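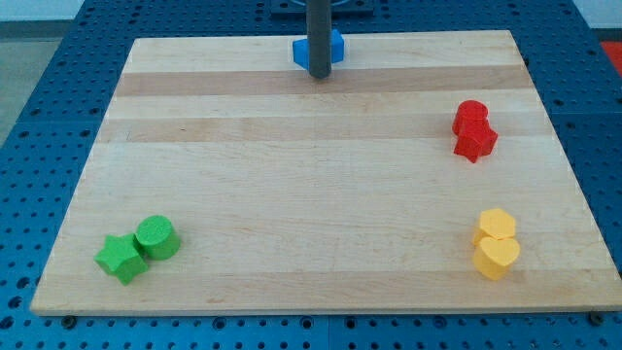

Home | News | Shop Floor | Archive

April 27, 2020
By the Panell staff

The sorting cell at Zisov has a maintenance sheet with 40 lines on it. I asked the technician who looks after it how many get done.

"Most of them," she said. "The gripper gets wiped and checked every morning. The board bolts, when I remember."

The supplier, Keskinen, promised a five-minute setup. She laughed at that. "Five minutes if the board never moves. Once it shifts, you teach every pick point again."

Foam blocks are forgiving, I suggested. Doesn't that hide a bad grip?

"Sure it does. They squash, so a worn finger still passes. I swapped a set in January that had passed every test."

And the new self-calibration package?

"I'll believe it when I've run it for a month."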